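Relatório intercalar: roteiro de visita Kavdale–Vulholm
Destinatário: Fundo Skalness para o Turismo de Pequenas Localidades
Período: segundo trimestre de execução
Responsável técnica: Hsin-yi Au

1. Estado dos trabalhos

O levantamento do percurso pedonal entre Kavdale e Vulholm está concluído. O traçado final tem 42 km, divididos em duas etapas com pernoita em Chow. A variante pela margem do rio foi abandonada por falta de acordo com os proprietários dos terrenos; o troço alternativo segue a antiga estrada municipal e mantém-se dentro do desnível previsto na candidatura.

A sinalização da primeira etapa está instalada. Na segunda etapa faltam os painéis de entrada em Vulholm, cuja localização aguarda parecer da autarquia.

2. Comércio e restauração

As fichas dos estabelecimentos de Chow foram revistas e incluem agora horário de inverno, meios de pagamento e condições de acesso para cadeira de rodas. Em Kavdale, a recolha ficou incompleta: parte das lojas da rua principal encerra em janeiro e terá de ser contactada de novo. A categoria "artesanato e acessórios" foi separada de "lembranças", conforme pedido na última reunião de acompanhamento.
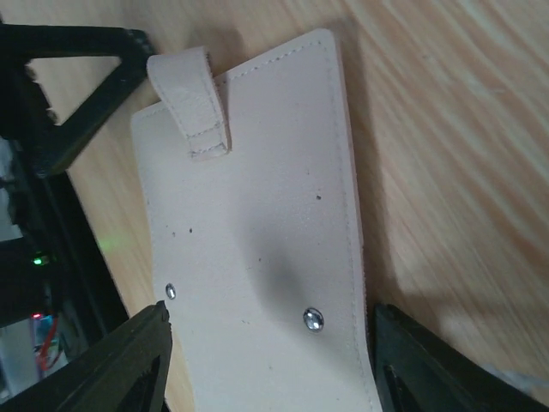 Fig. 1. Tira em pele clara com passador e costura junto ao rebordo.

3. Materiais impressos

O mapa desdobrável foi impresso numa primeira tiragem de 500 exemplares, distribuídos pelos alojamentos aderentes e pelo posto de turismo de Chow. Foram detetadas gralhas na toponímia do verso, a corrigir na reimpressão. A versão inglesa encontra-se em revisão.

4. Desvios

A alteração do traçado implicou custos adicionais de topografia, compensados pela rubrica de deslocações. Não se solicita reforço de verba. O prazo dos painéis de Vulholm desliza para o trimestre seguinte.

5. Próximas ações

Conclusão das fichas de Kavdale; instalação dos painéis em falta; teste do percurso completo com operadores locais; entrega dos ficheiros GPX em formato aberto. Os comprovativos de despesa seguem em anexo separado, ordenados por rubrica.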